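Arkex Wall-Mount Drop-Leaf Desk
Section 5: Fitting, oiling and first use

Read this section through before you start. You will need the desk panel, the wall rail, both folding brackets and the hardware bag. Allow about 90 minutes for fitting, plus drying time for the oil.

5.1 Choosing the position

1. Pick a stretch of wall clear of power points, switches and plumbing. Use a stud and cable detector before drilling.
2. Decide on the working height and mark it in pencil. The top of the rail sits level with the top of the desk.
3. Fold the panel down against the wall by hand and check that it clears the skirting board.

Note: For brick or masonry walls, use the grey plugs. For plasterboard, screw directly into the studs. Plasterboard anchors on their own are not suitable for this desk.

5.2 Fixing the wall rail

1. Hold the rail against the pencil line with the slotted edge facing up.
2. Check it with a spirit level and mark the hole centres through the rail.
3. Put the rail aside and drill pilot holes.
4. Fit the rail with the long screws. Leave them half a turn loose until all are in, then tighten from the centre outwards.

Caution: Do not use an impact driver on the rail screws. The heads are brass and will strip.

5.3 Fitting the brackets

1. Open each bracket fully until the catch clicks.
2. Hook the bracket into the rail slot and let it hang plumb.
3. Mark the lower hole, swing the bracket aside and drill.
4. Fix the lower screw and work the catch several times. If it is stiff, back the screw off a quarter turn.

The release levers go on the inside faces of the brackets, pointing towards each other. If yours point outwards, swap left for right. This is the most common fitting mistake – check it before attaching the panel.

5.4 Attaching the panel

1. Get a second person to support the panel.
2. Lower it onto the open brackets with the pre-drilled side down and the rounded edge facing the room.
3. Start all the short screws by hand, then tighten with a screwdriver.
4. Press the releases and lower the panel slowly. It should fold flat without scraping the wall.

Warning: Keep fingers clear of the brackets when folding. Do not sit or stand on the desk, and keep children away from it while it is being lowered.

5.5 Oiling

The panel is supplied sanded and unfinished on all faces. We recommend Clurcombe hardwax oil, part 1359, in clear or Usthorpe Red. Other oils can be used but have not been colour matched.

1. Wipe off dust with a dry, lint-free cloth.
2. Stir the oil. Do not shake the tin.
3. Work a thin coat along the grain and wipe off any excess.
4. Leave overnight, then apply a second coat.

Caution: Oily rags can catch fire by themselves. Lay them flat outdoors to dry before putting them in the bin.

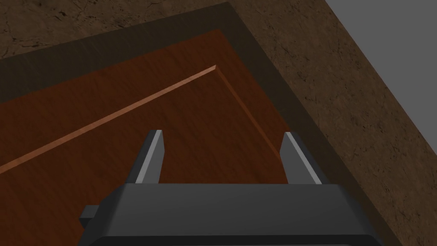
CARE AND MAINTENANCE

Wipe the surface with a damp cloth and dry it straight away. Do not use spray cleaners, methylated spirits or scouring pads. Hot mugs and pans will mark the oil – use a coaster or trivet.

Light scratches can be rubbed out with fine sandpaper, working with the grain, and touched up with a little oil. Re-oil the whole panel once a year, or sooner if it looks dull or patchy.

Tighten the bracket screws a month after fitting and each September after that. Put a drop of light machine oil on the pivots if they squeak.

Replacement hardware bags are part 2091, available from Chantharasri Home Supplies.

Section 5 revised by Jin-sol Hong, Sep 11, 2018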